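Freedom of Religion and Belief Monitoring Program
Progress Report to the Pornelar Fund
Submitted by the Clatemby Center for Religious Liberty

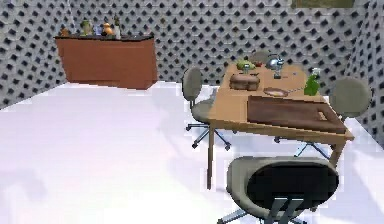 17 November 2022

1. Background and purpose of the grant

The grant was awarded to support legal help and public reporting for small religious communities in the Achari district whose places of worship have been refused registration. Under the district rules in force since the revision of the land code, a congregation without a registration certificate may not hold title to a building, open a bank account or bury its dead in the municipal cemetery. The communities affected include two Protestant congregations, a Baha'i assembly, a Sufi lodge and a number of village shrines kept by families of the older local faith.

The grant agreement sets out four areas of work: registration cases, documentation of incidents, training of local monitors, and public information. This report covers all four for the period since our February report. Financial statements are sent separately.

2. Registration cases

The Center's legal team, led by Cameron Kerr, has now opened files for 10 communities. Of these, five have submitted complete applications to the district office. Three of the five have received a written reply, as the law requires. The other two have been told by telephone that their papers are "under study," and we have asked in writing for a date by which a decision will be made.

One certificate has been issued, to the Sufi lodge in the lower town. The lodge had applied on three earlier occasions under a different heading and had been refused each time on the ground that its members were already served by the congregational mosque. The new application cited the wording of the code itself, which speaks of "any body of believers" and sets no limit by distance or denomination. The district office accepted this reading. We regard the decision as useful for the pending cases, although the office is not bound to follow it.

The refusal given to the larger of the Protestant congregations has been appealed. The stated reason was that the congregation's meeting hall stands on a plot zoned for storage. Our surveyor found that several neighboring plots with the same zoning hold shops and a driving school. The appeal was filed within the deadline and a hearing is expected in the new year.

Work on the village shrines has been slower than planned. Most have no written record of ownership, and the families who keep them do not always agree on who should sign. The legal team has held meetings in each village and has prepared a short form of declaration that may be signed jointly. The Fund's program officer asked whether these cases should be moved to a later phase. We would prefer to keep them in the present one, as the trust of the families has taken a long time to build.

3. Documentation of incidents

The incident register now holds 893 entries, counting all entries made since the register was opened. Each entry is reviewed by a second member of staff before it is marked as verified. Entries that rest on a single source are kept but are not used in public reports.

The most common entries concern the refusal of burial, the locking of meeting places by local officials, and pressure on children in school to attend religious lessons of another faith. Reports of violence against persons remain few. Two such reports were received in this period. One was verified and passed to the public prosecutor with the consent of the injured man. The other could not be verified, as the family moved away and asked not to be contacted again. We have respected that request.

The register also records incidents in which the affected party belongs to the majority faith. The Fund raised this point after our last report, and we confirm that the same standard of review applies to every entry.

Shih-chieh Kong, who manages the register, has completed the move to the Fakura case system. Older entries were checked by hand during the transfer. A number of duplicates were found and merged, and place names were brought into one spelling. Access is limited to named staff, and the names of witnesses are stored apart from the incident records.

4. Training of local monitors

Two training courses were held for local monitors, one in the district seat and one in the hill villages. The course covers interviewing, consent, safe storage of notes, and the difference between what a witness saw and what a witness has been told. Participants in the second course asked for more time on interviewing older people, and a session on this has been added.

Attendance by women was lower than our target. In the hill villages the course was held during the harvest, and several women who had registered were unable to leave their fields. The next course has been placed outside the harvest season and will be given in shorter sessions.

5. Public information

The Center printed almost 1000 copies of its plain-language guide to the registration rules. Copies were given to congregations, village offices and the district library. The district office requested a supply for its own front desk - a step we welcomed, given that the same office had declined to meet us a year earlier.

Coverage in the national press has been limited. One daily carried a full article on the burial question, and a regional radio station broadcast an interview with Cameron Kerr. Other outlets were approached and did not reply. We will continue to send them the quarterly summary.

6. Difficulties and changes to the work plan

The main difficulty has been a change of staff at the district office. The registrar with whom we had reached a working understanding was transferred, and the new registrar has asked that all pending files be presented again. This has added several weeks to each case. We ask the Fund to approve an extension of the registration component to the end of the next grant quarter, at no added cost.

A smaller change concerns travel. Fuel prices rose during the period, and visits to the hill villages have been combined where possible. A modest transfer from the printing line to the travel line is requested in the financial statement.

7. Planned work for the next period

The legal team will represent the Protestant congregation at its appeal hearing and will submit the first joint declarations for the village shrines. A briefing paper on burial rights will be sent to the district council and to members of the national assembly who sit for the region. The next monitor course will be held in the district seat, and a draft of the annual incident report will be sent to the Fund for comment before it is published.

Respectfully submitted,
Clatemby Center for Religious Liberty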